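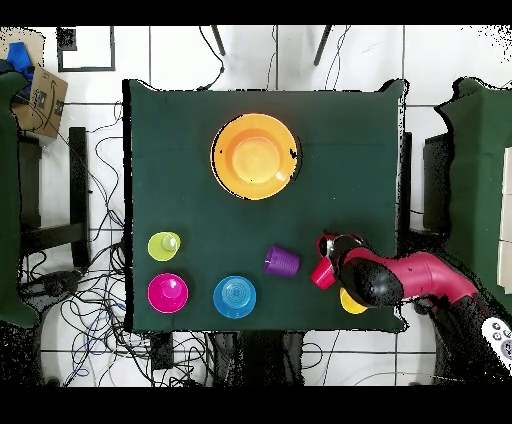
4. Setting up the Stirska shot clock

4.1 Mount the display unit above the backboard bracket with the 2 long bolts. Tighten by hand first, then with the wrench.

4.2 Run the cable down the back of the post and plug it into the port marked CLOCK.

4.3 Turn on the scorer's console and wait for the tone. The display shows the last period length used.

Caution: Do not hang on the rim or lower the backboard while the cable is connected. 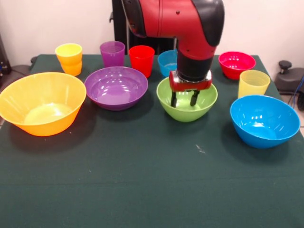
4.4 Hold MODE until the digits blink. Set the period length with the arrow keys, then press MODE again to save.

4.5 Press START, let the clock run for a few seconds, and press STOP. Both displays should hold the same time. If they differ, unplug the cable at the console end, plug it back in, and repeat this step.

Note: The horn is set to level 28 at the factory. The highest level is 40. In a small gym, start low and raise it once the crowd is in.

4.6 Enter the team names. Each name can have up to 12 letters. Names are kept when the power is off.

For game settings, including overtime and team fouls, go to section 5.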